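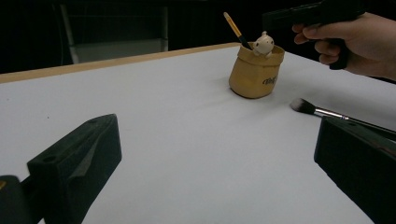 Wrist view from the left gripper, brush-and-pot task, other gripper held just right of the pot.

Skornlow Hand-Held Gripper Comparison

README, March 2021

Contents of this folder

Recordings, labels and scoring notes from a comparison of two hand-held parallel grippers, the Zusberg and the Nugroho, on small tabletop tasks. There are 282 takes in the release. Every take is two-handed, one gripper per hand, with a camera on each gripper looking out past its own fingers. The same tasks were then replayed on our Troladari arm pair, and those logs are in here too.

We had a great time making this and we hope it's useful to you! Small objects with handles are where cheap grippers show their character, and there is much more going on in a makeup brush than we expected when we started.

Why these two grippers

Both are sold as leader tools for demonstration recording, both close with a trigger, and both take the same camera bracket. The difference that matters is in the fingers. Zusberg fingers are stiff all the way to the tip. Nugroho fingers have a soft pad that gives a little when it meets a thin shaft, so a brush handle settles into the pad and mostly stays put. On the other hand, a pad that gives also hides small errors in finger alignment, and those come back to bite you when you replay on the arm.

We wanted to know which one produces takes that replay well. Ease of use for the person holding it is scored separately, and the two scores do not agree as often as you'd think.

Tasks

brush_to_pot: pick up a makeup brush lying on the table and stand it in a small ceramic pot that already has something in it. The other hand steadies the pot or stays clear, operator's choice.

brush_from_pot: the reverse. Lay the brush flat, handle pointing to either side.

handover: pass the brush from one gripper to the other in the air, then place it anywhere on the table.

pot_shift: move the pot sideways by its rim without tipping it. This is harder than it sounds. The rim flares outward, and a finger that comes in too low catches under the fold.

The pot has a small white animal figurine peeking over the rim, with its paws on the edge. Please don't crop it out of your frames! It turned out to be a lovely test object in its own right: fingers that approach from that side have to come in higher, and you can see operators change their path after a few tries.

Folder layout

takes/ – one folder per take, video from both cameras plus gripper opening and pose
replay/ – Troladari joint logs, matched to takes by number
labels/ – task, gripper model, outcome, operator comments
calib/ – camera and finger calibration, one file per gripper per session
scripts/ – loader, plotting, and the replay checker

Each pose file has a row per video frame. Gripper opening is in millimeters, measured between the inner faces of the fingers, and zero means closed with nothing held. If you see slightly negative values in Nugroho takes, those are fine, the pads are squeezing past the calibration point.

How takes were scored

Outcome is success, partial or fail. Partial means the object ended up where it should but was dropped, dragged or regrasped on the way. Rehema Mushi did the first pass on every label, and a second person scored a random slice without seeing hers. Where they disagreed we kept both labels, under outcome_a and outcome_b, so check which column your loader is reading.

Replay is scored by the checker script and then watched by a human. The script is strict about the final position and knows nothing about scraping the rim, so read the comments as well.

What we found so far

Zusberg takes replay more faithfully on pot_shift. The stiff finger goes where the log says it goes, and the arm does the same.

Nugroho takes are better for anything that lifts the brush from flat. Operators liked it more, the grip was calmer, and there were fewer regrasps. The handover task is the big winner here. Watching two soft-padded grippers trade a brush in mid-air is really satisfying.

Camera view matters more than we planned for. The gripper's own fingers take up a good part of the lower corners, and when the brush handle passes behind a fingertip the tracker sometimes loses the end of it. Moving the bracket up helped with that and made the last moment before contact harder to see. We left both bracket positions in the release, marked high and low in the labels.

Lighting is uneven on purpose. The white table is bright and the room behind it is dark, and auto exposure handles that differently from take to take. If you train on color, fix your exposure first or jitter hard.

Known problems

– Two sessions have a clock offset between left and right cameras. The corrected times are in calib, and the loader applies them unless you pass --raw.
– Trigger readings on the Zusberg drift slightly as it warms up. Recalibrate from the closed position at the start of each take if you need absolute opening.
– Black fingers, black brush handle. Segmentation models mix them up all the time. We'd love to hear from anyone who gets clean masks out of this.
– Replay logs are missing for some failed takes. We stopped the arm by hand and the logger did not flush.

Getting started

Run scripts/check_install first, then scripts/show_take with any take number. It opens both views side by side with the gripper opening plotted underneath. Start with a handover take, they're the most fun to look at.

Next round

Planned for August: a third finger shape, printed, with a shallow groove for thin shafts, and a taller pot. Suggestions for other awkward little objects are very welcome – send them to Rehema or open an issue.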